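Handout 4: Cloths, Towels and Wood Surfaces

Housekeeping Skills, Skeslow Adult Learning. Bring this sheet to the practical.

## Before you start

Last week was floors. This week is work surfaces and the cloths we use on them. You need to be able to pick the right cloth, fold it, use every face of it and put it in the right bin afterward. The practical test covers all of this and takes 8 minutes per person.

## Cloth colors

We use the color system from the Magalhães cleaning manual, the 1980 edition with our own changes written in. Other workplaces use other systems, so check when you start a new job.

| Color | Use |
|---|---|
| Green | Tables, desks, counters |
| Blue | Glass and mirrors |
| Yellow | Sinks and taps |
| Red | Toilets and the floor around them |

Pale green and dark green count as the same color. The pale ones are older stock that has faded in the wash. A cloth that has faded so far you can't tell its color goes in the rag box.

## Folding a cloth

1. Lay the cloth flat on a clean, dry surface.
2. Pull out the corners. Don't shake it over a table you have already wiped.
3. Fold in half, edge to edge, and smooth it with the side of your hand.
4. Fold in half again the other way.

You now have a pad about the size of your palm. Two faces are on the outside. When both are dirty, open the last fold and turn it inside out for two more. Open the cloth fully, turn it over and fold it again for the other four. That is 8 faces from one cloth.

A crumpled cloth has no flat face. It leaves streaks and it drops crumbs back on the table as you move. If you find one lying on a surface, start again at step 1.

## Wood tabletops

Most of the tables you will meet are laminate and will take any mild cleaner. Solid wood needs more care. Butcher block is made of long strips of hardwood joined side by side, and the strips often vary in tone from very pale to amber. The variation is natural. Do not try to scrub a dark strip to match its neighbor.

- Wipe along the grain.
- Use a damp cloth, wrung out hard.
- Dry with a second cloth right away.
- No bleach, no scouring pads.
- Lift things to wipe under them. Don't drag them.

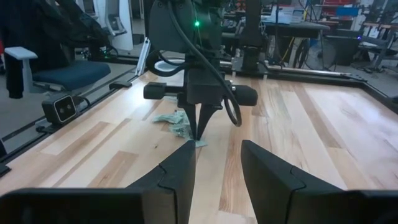 Cloths left on wood are the most common fault in the practical. A wet one can leave a mark in an afternoon, and the mark may need sanding. Put the cloth back in the caddy every time you set it down, even if you are only going to the sink.

Edges come last. If the table has a rail or a lip, run a folded corner of the cloth along the inside where dust collects. Move chairs back before you start, and leave coats and jackets on them where they are.

## Washing

Cloths are washed by color, never mixed with red. Fill the Corker machine no more than three-quarters full. No fabric softener, as it stops the cloth from taking up water. Hang to dry or tumble on low.

## For next time

Read the Flillberg sheet on oiling wood, first side only. Practice the fold at home with any square cloth until you can do it without looking at the steps. Bring two clean green cloths and a caddy to the practical.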